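5 min read

4.2 Changes in Task Allocation at the Savetora Site

The second study site was a parts and linen depot operated by Kandatden, where the Cereo retrieval system had been in regular use since June. Before the system was introduced, attendants divided their shifts between the service counter and the storage area. A request was taken at the counter, written on a slip, and carried to the storage area by the same attendant who had received it. After introduction, requests were entered at a terminal and assigned either to the machine or to a member of staff, depending on the size of the item and the type of storage it was kept in.

Logs from the depot cover 1670 requests. Of these, 786 were completed without any action by an attendant. The remainder were either assigned to staff from the start or handed over after the system reported a fault. We did not treat handovers as failures in the analysis, as the site rules permitted an attendant to take over a request at any time and did not require a reason to be entered.

Compartment storage accounted for a large share of the handovers. Small doors with individual locks call for a sequence of short actions: the key is turned, the door is pulled clear of its neighbor, the door is held, and the item is removed. Attendants described this as work they had never thought of as skilled. Several revised that view after being asked to demonstrate it repeatedly for the setup of the system, and two asked that demonstration time be listed as a separate duty on the shift plan. 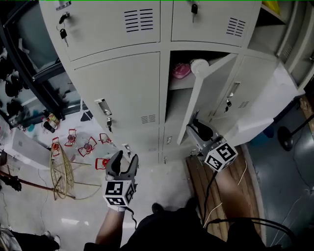 The request was granted, and demonstration hours were recorded separately for the rest of the study period. Attendants reported that these hours were less tiring than counter work but harder to fit around breaks. Supervisors reported the opposite concern — that the hours were easy to schedule but difficult to value, because the existing pay grades had no entry for teaching a machine.

Interviews also pointed to a change in how attendants talked to each other. Under the earlier arrangement, knowledge about stiff locks, mislabeled compartments, and items stored out of place was passed on at the counter between requests. With fewer walks to the storage area, this exchange became less frequent. The depot responded by adding a 30 minute overlap between shifts. Use of the overlap was uneven, and on busy days it was absorbed by counter work.

We administered the Waweru workload questionnaire before introduction and again at the end of the period. A total of 66 forms were complete on both occasions. Scores for physical effort fell, while scores for interruption rose. The increase was concentrated among attendants who were responsible for clearing faults, and it remained after adjustment for shift length. Scores for job security did not change in either direction, although written comments on this item were longer than on any other.

These results should be read with the layout of the site in mind. The depot kept its existing storage furniture, and no doors, handles, or locks were replaced to suit the machine. Section 4.3 reports on a site where the furniture was replaced first, and where the division of work between staff and system took a different form.

Contact the authors | © 2020 Savetora Working Papers | Back to top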